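Community > Notices > Taking part > Tabletop advice trial

Last updated: July

Wanted: people who doubt furniture polish

Falaver wants 100 households to help us test the care advice that gets passed around for wooden tables. Lemon oil, cold tea, mayonnaise on water rings — we have read it all and believe very little of it. Most of it seems to be copied from one website to the next.

You would treat half of your table by one method for two months, leave the other half alone, and fill in a short form. The pay is $178. We can't promise your table will look any better, and we suspect it won't.
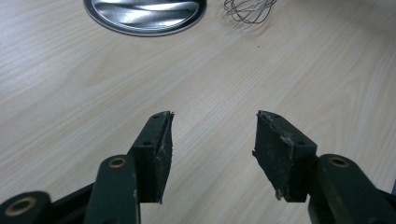
Who can apply

Adults with a table they use every day. Pale or dark, solid or laminate, all are fine. Please don't apply if you sell polish or write about it for money.

How to apply

Write to the Falaver desk in up to 600 words. Tell us which tip you trust least, and why. Skip the resume.

Related notices
Curnico: night shift sleep diary
Fosteo: part-time proofreader
Khúc: tasters for bottled broth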